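Notes from the spare room: on having people to stay

August is when the Allgate Residents' Newsletter usually prints a recipe for courgettes. We had one ready. Then three households in the same street told us, separately and with the same look in their eyes, that they had relations coming, and the courgettes were moved to the autumn.

The subject is house guests. Most of us enjoy having them, particularly from the moment the invitation is accepted until the day before they arrive. On the day before they arrive we go into the spare room and find out what has been living there. In our own case it was an ironing board, a box of tiles left over from the bathroom, a tent with no poles and 6 folding chairs bought for a party in a wet summer. All of this had to go somewhere, and as the spare room was where it had been put when it had to go somewhere, the problem had a certain roundness to it. It is now in our bedroom. We climb over it.

Knut Ruppert, of the corner house, takes a hard line on length of stay. He says that up to seven nights can be managed by any reasonable family and that he has never met a reasonable family. His own brother once came for a weekend and was still there when the clocks changed. Knut dealt with it by leaving the local rental pages open on the kitchen table, where his brother used them to wrap some glasses he had bought.

Then there is breakfast. Guests, asked what they have for breakfast, will always say that they hardly eat any and please not to go to trouble. This is a trap. A man who hardly eats breakfast at home will get through a loaf by nine if it isn't his loaf. Volker Voß keeps what he calls the good marmalade behind the lentils, and has done so through many years of happy hospitality. His sister-in-law from Allach found it last spring. She has been very gracious about it and mentions it only at Christmas.

On bedding, opinion in the street is divided between plain and cheerful. The plain party holds that a guest should be met by white cotton and nothing else, as in a hotel. The cheerful party holds that the guest isn't paying hotel prices and can have whatever is in the cupboard.
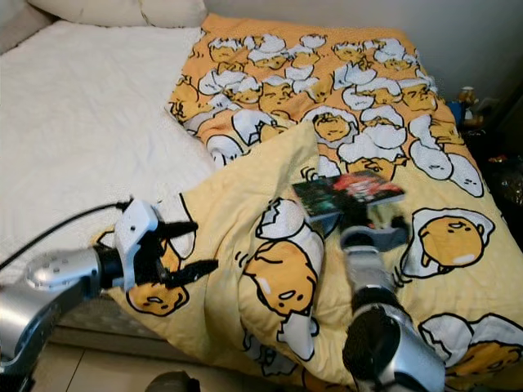
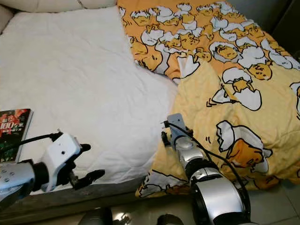
Both parties represented on one bed: white on the left, egg yolks having a lie-in on the right.

Our own view is that nobody over the age of nine ever went home and complained about a duvet cover. They complain about the pillow. There's always one guest who needs it flatter and one who needs two, and they are generally married to each other. Ask in advance if you like. They will say that anything is fine, and you'll hear them at midnight going through the airing cupboard.

Towels are worse. It seems simple to put out a towel for each person, and yet by the second morning every towel in the house is damp and every one is denied. Mrs Timmermans at the far end has tried a system of coloured loops sewn to the corners, blue for her son's lot and green for everybody else. It worked until her son's lot said they preferred green.

A word about the wifi password. Ours came with the box and is of such a length that two of our older visitors have given up halfway and read a book. We had thought of changing it, but on reflection we have left it alone.

Outings should be planned, but not out loud. If you announce a trip to the castle there will be someone who did the castle last time, someone with a knee, and someone who would really be just as happy pottering about here, meaning in your kitchen, asking where things go. Simply start putting your shoes on. Most guests will follow a person in shoes. Take a flask, as the castle tea room has reached the point where a scone needs thinking over.

As for leaving, the polite fiction is that they'll be off straight after lunch to miss the traffic. Lunch will run on. There will be the hunt for the charger, which is in the wall where it has been all week, and then the long farewell on the front step, the second farewell at the car, and the return for the sunglasses. Don't strip the bed until they have been gone an hour. Knut did once, and had to make it again.

When it's over you will find the house very quiet and one sock under the radiator. You will post the sock. The sock's owner will ring to say thank you, and what a lovely time they had, and that they were wondering about next August.

If you have a folding bed to lend or would like six folding chairs, please leave a note in the newsletter box by the Allgate noticeboard. The chairs are free to anyone who will collect them before my mother-in-law gets here. Courgettes next time.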